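3.2 Student Projects and Workspace

The second half of the course is given over to a single project. Students work in pairs on a two-arm tabletop station and are asked to define a manipulation task, collect demonstrations by teleoperation, train a policy, and report its failures. The course ran for the first time in April under the name Linach, and the station design was kept unchanged between project groups so that recordings made by one pair could be replayed by another.

Each pair submitted a one-page task definition before being given time on the station. The definition had to state the starting layout, the end condition, and the permitted variation in object pose. Definitions that named an end condition only a person could judge were returned for revision. This rule was unpopular with students who had chosen writing or drawing tasks, where legibility is hard to score. Two remedies were accepted: a template comparison against a reference stroke, or a reduced task that ended when the tool reached a marked start point on the writing surface.

The project discussed in this section, Cairns, took the second route. The pair split the task into three stages: grasp of the tool, transfer to the writing surface, and first contact. Each stage was labeled separately in the recordings. They collected 61 demonstrations and held back 20 of these for validation. A demonstration was limited to 90 seconds, after which the operator had to reset the table and start again. Time limits were enforced in software, and discarded attempts were logged with a short reason code.

Most of the discarded attempts were assigned to the grasp stage. Thin tools leave little margin for error in gripper height, and the operators reported that depth was difficult to judge from the wrist cameras alone. The layout in Figure 2 uses whiteboards of two sizes.

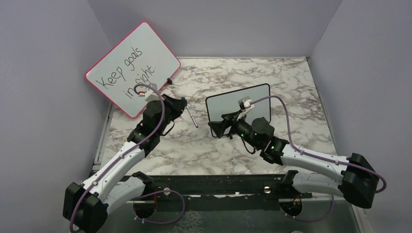

Orathai Srisuk

Figure 2. Two-arm station with the tool next to the left gripper and the right gripper over a corner of the smaller board. The larger board carries the text "Keep goals in sight"; no writing is visible on the smaller one.

Both arms carry a camera above the wrist, with the cable led back along the forearm. Students were told to check the slack in this cable before every session, as a tight loop limits wrist rotation and changes the reachable poses between recordings. The check was added to the course handout after the first project group.

Grading was based on the written failure analysis and the quality of the stage labels. Policy success rate was reported but carried no weight in the grade.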